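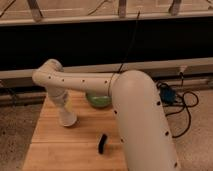
Wooden board and white arm, May

Pluvley Neighbourhood Centre
Minutes, general meeting, May
Opened 7.05 pm. Quorum met. Apologies taken as read.

Previous minutes
Accepted with one change: item on the side gate should read "north gate". Moved, seconded, carried.

Matters arising
- Gutter over the kitchen door. Still leaking. Zaltcombe came out, looked, quoted $700 for the whole run or $600 if we keep the existing brackets. Discussion re brackets. Some rust, worst at the downpipe end. Agreed to pay the full amount and be done with it. Carried, one against.
- Key register. Now in the office drawer, blue folder. Please sign for keys!! 2 sets still out from the summer program, letters to go.
- Piano. No taker yet. Re-advertise, free to anyone who can move it.

Hall hire
Bookings up on last autumn. Dance group wants to start half an hour earlier, clashes with pack-up for the seniors' lunch. Suggestion they share the changeover and use the side room for shoes and bags. Trial it for a month then ask both groups.
Complaint from Landska Street end about car doors after 10 pm. Sign to go up at the exit. Hirers' form to say quiet on leaving, in bold this time.
Bond discussed. Currently the same for a kids' party and a wedding, which seemed odd to most. Office to bring a two-tier proposal to next meeting.

Community garden
Tomatoes out, broad beans in. Compost bays full, third one has rats or a rat. No more bread or cooked food in there please, notice to be redone in larger print and in Italian and Greek as well.
Water bill high. Tap at the back fence found running twice. Timer tap to be bought, office to check price.
Plot fees due end of the month. 3 plots unpaid, reminder first and then offer to the waiting list.
Question about chooks. Council rules not known. Find out, bring back.

Winter soup nights
Start first week of June, same as last year. Villalba Bakery has offered day-old rolls again, thank-you card signed at the meeting. Need more big pots, one lid is lost and one handle is going. Also ladles.
Long talk about whether to charge. Options were gold coin, set price, or free with a jar by the door. Show of hands for the jar.
Menu: pumpkin first night, then pea and ham with a seperate vegetarian pot. Label the pots properly. Last year's mix-up was mentioned by several people.
Roster sheet went round, gaps for washing up as usual.

Library corner
Shelves over-full. Encyclopedias to go, also the travel guides from the nineties. Keep large print and all the crime. Kids' books need a lower shelf, offer of a second-hand one accepted so long as it can be fixed to the wall.

Finance
Report tabled. In front for the quarter, mostly hall hire. Insurance due next month and has gone up, so not as rosy as it looks. Report accepted.

General business
- Heater in the side room smells when first switched on. Get it serviced before June, not to be used til then.
- Lost property: one umbrella, a child's gumboot, reading glasses x 2, casserole dish with no name. Goes to the op shop if not claimed by next meeting.
- Request for a noticeboard with a glass front. Deferred, cost.
- Newsletter items to the office by the 20th, short ones please.

Closed 8.50 pm. Tea after. Next meeting same time, bring own mug.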